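Kokon Home Boards > Furniture and Wood > Finishes and Repair

Topic: white rings on big table, wax or oil or strip the whole thing??

marrowfat
ok so need help fast-ish. Got a long table from a house clearance in Warkthorpe, seller said "waxed, never any trouble." Three weeks in and I have white rings under every mug my family owns. Also one big cloudy patch where somebody (my son) left a pizza box.

Things I've tried so far
mayonnaise, overnight. smelled bad, did nothing
hair dryer on low. ring got a little fainter, maybe
rubbing harder with a dry cloth, which made a shiny spot

In-laws are coming in February and I'd like it to look normal. Do I wax over it, oil it, or sand it all back and start over? Never stripped anything bigger than a stool.

tilda_b
Don't sand anything yet. Do you know it's wax? "Waxed" from a clearance seller means nothing, could be lacquer with polish on top. Dab some mineral spirits on a rag, rub a spot on the underside edge. If the rag comes up yellow/brown and kind of gummy, there's wax. If the rag's clean, different finish and different answer.

marrowfat
will try that tonight after the kids are down

Oldpegs
White ring = moisture in the finish, not in the wood. Black ring = it got to the wood. You've got the easy kind so calm down. Iron on low, no steam, thin cotton cloth between, few seconds at a time. Lift, look, repeat. Fixed every ring in my mother's dining room that way.

ramseydoor
Please don't tell beginners to put an iron on a finish you haven't identified. I cooked a lacquer top doing exactly that. It bubbled. Had to strip it and it cost me 300 in supplies plus most of a vacation.

Oldpegs
low. I said low.

ramseydoor
It WAS on low. Old iron, the dial was lying.

hal_in_bloxham
Went through this with ours. Long top, smooth, light color, shows everything. I left it bare for a while because I couldn't decide, then did hardwax oil, two thin coats. Front edge was darker to begin with and I left it that way on purpose, my wife likes it and I've quit arguing.

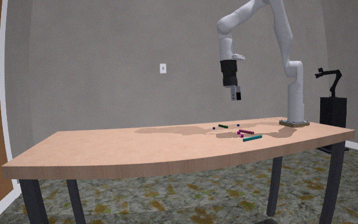

Anyway the oil. Go thinner than you think. Thinner than that. First coat I put down like I was buttering toast and it stayed tacky for days, ended up wiping most of it back off with a rag and a lot of bad language. Second coat I used a white pad, barely any oil on it, buffed off after 15 min or so. Dry by next morning. Rings since then: none that stuck. You get a mark from a hot pan, sure, but you rub a drop of oil on just that spot and its gone.

tilda_b
This is why I like oil for a family table. Spot repair. With poly you're fine for years and then you're not fine at all, and its the whole top or nothing.

Jinfeng Duan
I disagree, sorry. I refinish tables for a living, small shop, and the ones that come back are nearly all oiled. People don't do the upkeep. They say they will. With kids and pizza boxes I would put on a water-based poly in satin, three coats, sand lightly between, and forget it exists. No yellowing on a light top either.

hal_in_bloxham
Fair but it looks like plastic

Jinfeng Duan
Gloss does. Satin, rubbed out with a gray pad at the end, most people can't tell. I've had customers swear it was wax.

Oldpegs
customers say all kinds of things

marrowfat
Update. Rag came up brown and sticky. So wax?? It also took off a gray film I didn't know was there, and the wood under it is way lighter than I thought. Now I have a clean stripe on the underside and I kind of want the whole table that color

tilda_b
Ha, and so it begins. Yes, wax. Good news, no sanding needed to get it off. Mineral spirits, lots of rags, window open. Work in small sections and swap rags before you think you need to or you just move the dirt around. Lay the used rags flat outside to dry, don't ball them up. Same goes double for oily rags later - they can catch fire on their own, really.

ramseydoor
Seconding the rags. Neighbor's garage.

marrowfat
How long for a table that seats 11 if people squish?

hal_in_bloxham
Took me an afternoon to clean mine and another to do the first coat. Do it somewhere you can walk all the way around if you can. I had the one end near a wall and kept missing the same strip. Light from the side helps a ton, you see dull patches where the oil soaked in and shiny ones where it's sitting on top.

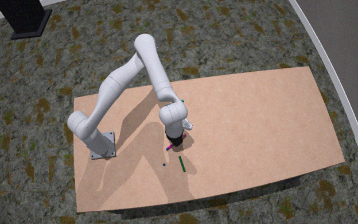

Also do the underside. One thin coat, doesn't have to be pretty. I skipped it on my last table (pine, Fuvberg, the cheap one) and it cupped by spring. Might have happened anyway but I'm not testing it again.

Jinfeng Duan
Underside matters less than people say if the top is fastened so it can move. But it doesn't hurt. One note for marrowfat, if you choose poly you must get ALL of the wax off. Any left and it won't stick. Oil is a little more forgiving, not much. Wipe down twice with clean spirits and let it dry overnight.

Oldpegs
or just rewax it. It's a waxed table. Coasters exist. I don't know why everybody wants to change what the thing is

tilda_b
She has a teenager, Oldpegs.

marrowfat
He's 13 and I found a mug on the bare wood WHILE I was cleaning it. So no, not wax.

Leaning oil because of the spot repair. Does it change the color much? I like the clean stripe color and dont want orange.

hal_in_bloxham
Regular clear will warm it up some. Wipe spirits on your clean stripe and look while it's wet, that's pretty close to what you'd get. If you hate it, they sell one with a bit of white pigment in it that keeps it pale. Buy the little sample first, put it on the underside, leave it a couple days before you judge.

ramseydoor
And keep wet stuff off for at least a week after the last coat. Feels dry before it's cured. I'd say two weeks if the room's cold.

marrowfat
ok sample ordered, both kinds. We're eating off the ironing board till then I guess. Will post how it goes

Oldpegs
so you do own an iron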